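Home | Reviews | Columns | Old Games | Forum | Links

Save Anywhere Is Not Cheating
by Josphat Kashindye
March 28, 2003

Every few months the forum has the same argument about saving, and every few months I stay out of it. This time I will put my view in a column so I can link to it later. A single-player game should let you save whenever you want. I don't think there is a good case against it, and I have read most of the bad ones.

What set it off was Skalcombe. If you missed it, it is a side-view adventure with a lot of climbing, a decent sword and a castle that takes up the second half. I gave it a fair review in December and I stand by that. The levels are well drawn and the music is better than it needed to be. But you can only save at the bell towers, and there are 3 of them in the whole castle. Between the second and the third is a stretch that took me 380 tries, according to the counter the game keeps on the status screen. Most of those tries were spent walking through rooms I had already beaten to get to the one I had not.

That is my main objection. The hard part of that stretch is one jump onto a moving chain. It is a good jump. I would have been happy to practice it. What I got to practice was the hallway before it, the two guards in the hallway, and the ladder after the guards. By the end I could do the hallway while talking on the phone.
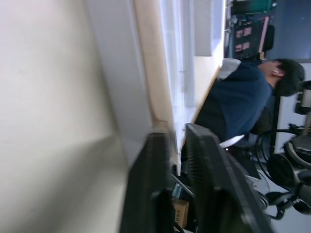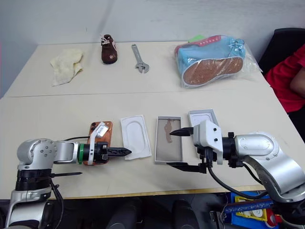 Both taken indoors, same place

Neema Were wrote a long post on the other side, and it deserves an answer. Her point is that fear of losing progress is part of the game. If you can save in front of every door, she says, no door matters. I agree that some tension goes away. I don't agree that it goes away for everyone, or that the designer should decide for me. She is free to save only at the bell towers. I can't choose to save anywhere else.

Her other point was that old games had no saves at all and we liked them fine. We did, but those games were short. Warnik can be finished in an afternoon once you know the way, and starting over costs you a few minutes. Skalcombe took me most of a month of evenings. You can't take a rule from a game of that size and put it in one that is many times longer.

There is also the matter of real life. Jabari Lukumay has a baby in the house and plays in pieces of ten or fifteen minutes. He never saw the castle. He bought the game, played the first part over and over, and sold it. I can't see what was gained by that.

The usual reply is that saves take up memory. On a cartridge, sure. On a PC it doesn't hold up. Ejigu came out two years earlier, kept 100 save slots, and ran on the same machine I used for Skalcombe. One of my saves from it is 1,805 bytes. I have text files bigger than that.

I will give the other side one thing. A few games are built around the risk, and a free save would leave nothing behind. Most games that get called that are regular adventures with the save points placed too far apart. A simple fix would be a quick save that is erased when you load it, so you can quit when you need to. It would not have helped me with the chain, but it would have helped Jabari.

Skodel has a sequel on the way, and the preview Rocío Echeverría ran on this site says the bell towers are coming back. I hope they put in more of them. I will probably buy it either way, and I will wait until the price comes down.

Sign up for our newsletter and get new reviews by e-mail. You can unsubscribe at any time.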